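Checking a simulated handover before you train on it: notes from the Traltirura project

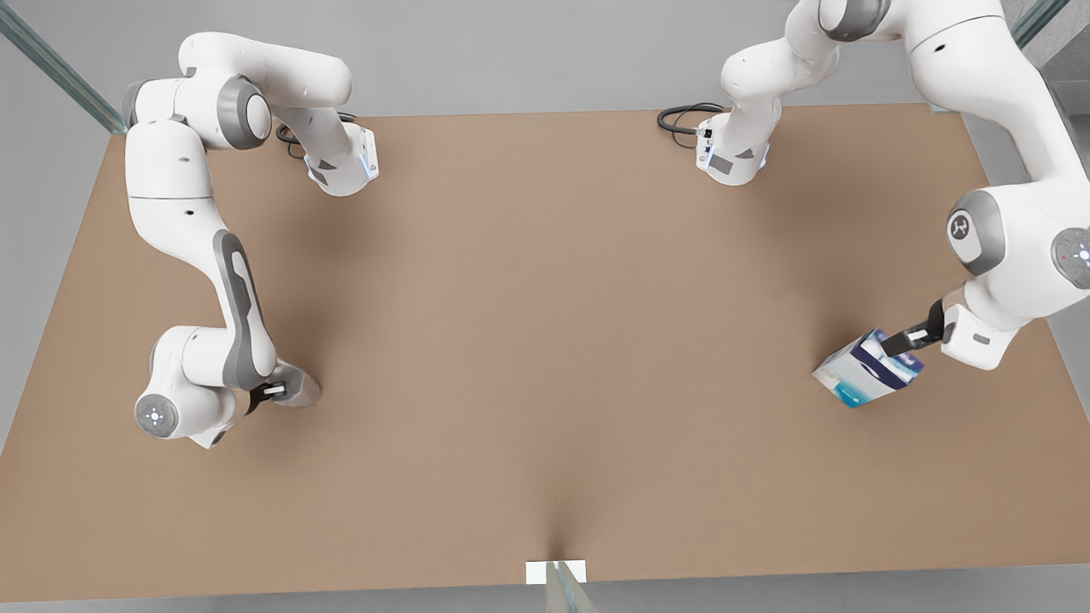 The most useful habit we picked up on Traltirura was to replay every simulated episode slowly before letting any of it near the training set, and I'd gently urge you to do the same, however dull it sounds on a Saturday! Our replay tool is called Clilik, but any viewer that lets you pause will do nicely. Start by stopping wherever one gripper holds the carton and the other is empty, as with the left and right arms here, and look underneath both of them. Each should throw a soft shadow on the brown tabletop, and if a shadow is missing, your lighting settings haven't loaded (ours didn't, for weeks).

Next, step forward 10 steps at a time and watch the carton's tilt. A slow drift is fine, but a sudden jump usually means the contact settings are too stiff, so lower them a little and run the episode again.

Then compare the two sets. We began with 220 episodes and threw out 29 after this check, and the policy trained on what remained managed 79 per cent of handovers in the Jelis test, a good deal better than the one trained on everything. Do save the rejected episodes in their own folder, as you'll want them when you come to tune the grip force.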